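双臂插装台保养连载，想到哪写到哪。上次说了气路和地脚，有人私信问我Leckie那台双臂台子到底稳不稳。我的回答还是那句：看谁在维护，看上次标定是谁做的，看他有没有记。

1/
先说台子。Leckie是我们内部的叫法，底下的控制柜是Flavcombe的，装配板和蓝色工件由Brirkley供。三家的手册各写各的零点，翻译过来的那本还把“基准面”和“安装面”写成同一个词。我接手的时候，交接单就一页纸，签字倒是齐的。

2/
交接单上写着“已标定，可直接使用”。我现在看到“可直接使用”这几个字就想去找内六角。

3/
第一件事永远是板子。装配板放在黑色防滑垫上，看着平，手一按才知道。垫子这东西供应商说“不影响精度”，我问依据呢，发来一张宣传页。后来我自己拿塞尺在四个角走了一遍，有一个角能塞进去。垫子下面压了一小截扎带头。

4/
所以规矩改成：换板之前掀垫子，擦台面，再铺回去。垫子的纹路对着台面长边摆，别斜着。有同事嫌我啰嗦，那行，他的班他来签字。

5/
板子可以有一点点偏转，程序能吃得下，前提是偏转之后重新跑一次找板。很多人把板挪了一下，觉得“视觉会自己找”，就接着跑。视觉确实会找，找到的是不是同一块板就难说了。上面画的圈和方框，大小圆都有，灯光一变，小圆和孔在图像里长得差不多。

6/
再说小销。整套工件里最烦人的就是它，大圆柱随便拿，小销夹偏一点，到了板子上方你才看得出来。我的习惯是让它停在白色小板上方不下去，人凑过去看。程序里加一个暂停点，几秒钟的事。Flavcombe的工程师说没必要，会拖节拍。拖就拖吧，我这又不是产线。

左臂捏着蓝色小销停在小板上方，右边那只手悬在板子右上角上方没参与。单臂做事的时候，另一只手放哪儿也要管。默认的待机位太低，我把它抬高了。

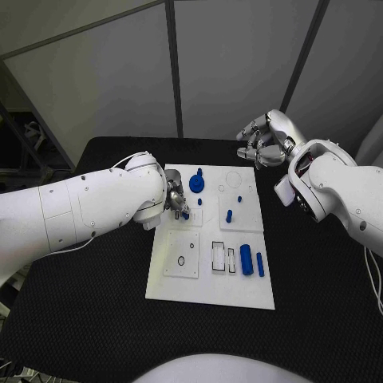

7/ 待机位怎么改
在示教模式下把闲着的那只手抬到板面以上，手指半收，存成单独一个点，名字别叫home。Leckie里叫home的点有三个，来自三拨不同的人，其中一个走过去会擦到立着的齿轮盘。我全部改了名，旧的留着但锁掉。

8/
存完要验。怎么验：低速，手放在急停上，从每一个工作点往待机位走一遍。别只从零位走。文档里只写了从零位走，所以文档里永远不会撞。

9/
线缆。两条胳膊上的白线都是外走的，我对这个设计一直有意见。说是“便于维护”，翻译一下就是没地方藏。胳膊一伸一弯，线环的松紧就变，太紧拽接头，太松扫台面。

10/
我的做法：肘部伸到最远，看线有没有绷；肘部收到最小，看线环垂到哪儿。两头都过得去再上扎带。扎带剪平，别留尖，也别剪完就让它掉在垫子底下，见第3条。

11/
有天下午两点多，Yasuo Kawaguchi远程看日志，说右臂的腕部信号偶尔有毛刺，建议换驱动板。驱动板很贵，也很慢。我先把腕部那段线重新理了一遍，毛刺没再出现。不敢说就是线的事，可能是我拔插的时候把接头顺便弄好了。反正驱动板没换。

12/
提醒一句：腕部外壳有开口，里面能看到红色的部件。那不是给你伸螺丝刀的地方。酒精喷壶也别对着它。擦壳用拧干的布，擦完看一眼开口边上有没有布毛。

13/
螺丝。白壳子上螺丝孔很多，不是每一个都归你管。Flavcombe的点检表列了20个位置要求每月复紧，我照做过一轮，没有一个松的。复紧本身也会把塑料件压坏，这话他们的表上没写。现在我改成打标记线，线错开了才动扳手。

14/
对，这是我自己改的，没有批文。出了事算我的，我写在记录里了。比照着一张谁都说不清来历的表瞎拧强。

15/
讲讲顺序。板上的件别图好看随便摆。我要求齿轮盘先上，靠板子上端中间那一块，它最高，绕行路径都按它算。然后才轮到各个小白板上的销。长的短的别混，程序按高度区分，你摆反了它照样去拿，拿完一脸无辜。

16/
Brirkley说他们的件“互换性良好”。我拿同一型号的小销挨个插同一个孔，手感就不一样，有的顺着进，有的要找一下。人手能找，机械手指头找起来就是顶着板子往下压，然后报力超限。于是大家开始调力阈值，越调越大，最后什么都不报了，皆大欢喜。

17/
我把力阈值调回了出厂值。报警多了一阵，挨了几句说。后来把那几根不顺的销挑出来单独装了个盒子，报警就少了。盒子上写着“不要用”，过了一个星期还是被人用了。
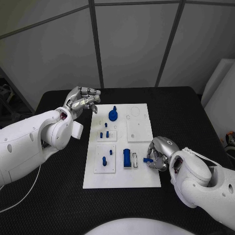

【夹持点】

18/
右手把小销横着捏在板面上方，离竖着的蓝色方块和旁边那个透明的窄座很近。这种位置我最不放心。程序里的夹持点是按工件中心算的，手指有厚度，指节也有厚度，算进去了没有？我问过，回答是“模型里有”。模型里的手是新的。

19/
指尖磨没磨，靠眼睛看不出来。我用一张薄纸：让它捏住纸，慢慢往外抽，几根手指都试一遍，抽起来的阻力差太多就记下来。土办法，不能写进报告，但比报告管用。写报告的时候我写“夹持一致性检查”。

20/
横着捏的件还有个问题，转竖的时候会滑。我让它转之前先离开板面，别贴着转。有人觉得抬高了再下来是浪费时间。那你来捡吧，小销弹到台子底下，趴着找半天。

21/
Maximiliano Zabala来过一次，代表Clasach看台子，看完说了一句“演示效果很好”。我说演示之前我清了垫子、理了线、换了销、改了待机位，你看到的是这些。他说那报价里为什么没有这些。问得好，我也想知道。

22/
报价单上有一项叫“年度校准包”，1,835，内容写的是“系统级健康评估”。我让对方把评估项目发来，发来6行字，其中2行是“外观检查”和“清洁”。清洁我会。剩下四行我还在等解释。

23/
也不是说完全没用。他们带的标准件比我的好，测出来的数我信。我不信的是测完之后那句“状态优良”。哪个轴，跟上次比差多少，往哪个方向走，都没有。没有趋势的数就是个数。

24/
自己记就行，不复杂。一个表，日期、谁、哪只手、换没换板、找板结果、有没有报警、动过哪颗螺丝。最后一栏写“没动什么”也要写。我翻过前任的记录，最有用的一行是“右肘有响声，忽略”。谢谢你忽略。

25/
右肘响声后来查了，外壳边缘和线护套在蹭。贴了一小条绒布，安静了。绒布会掉，所以它进了每周的表。我知道这不算修好，我也没在记录里写修好。

26/
大圆柱相对省心，横着躺在板上，手指一包就能拿。但有一件事：旁边别放小件。手指合拢的时候占的地方比你以为的大，小件挨着就容易被一起带走，或者被顶歪。摆件的时候我让大家留空，总有人喜欢把蓝色的都凑一堆，说好收拾。
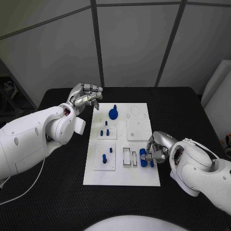
右手裹住横放的圆柱，手指边上还压着点小件；左手空着，悬在左上方

27/
碰到这种挨着的，按暂停，把小件挪开，再从接近点重新走，别从当前位置继续。“继续”按钮做得又大又绿，我跟Flavcombe提过，能不能和“重新接近”换个位置，对方说会反馈给界面团队。那是去年十二月的事。

28/
板上那两个矩形框也说一下，一宽一窄，边是深色的。窄的那个最容易被当成宽的插，视觉给的置信度还挺高。我在程序里写死了先后，宽的在左，先认左边。丑是丑，没再认错过。谁要跟我讲通用性，先来值两个夜班。

29/
有人问自动标定能不能信。能信一半。它会告诉你标定成功，不会告诉你标定的时候板子底下压着东西。标完我一定拿一根小销去戳最远的那个孔，戳得进才算。戳不进就掀垫子。

30/
下次写手指拆装，那个要写长一点，手册里的步骤顺序是反的，照着做会多出来一个垫片。有同款台子的先别拆，垫片我还没搞清楚该在哪一边。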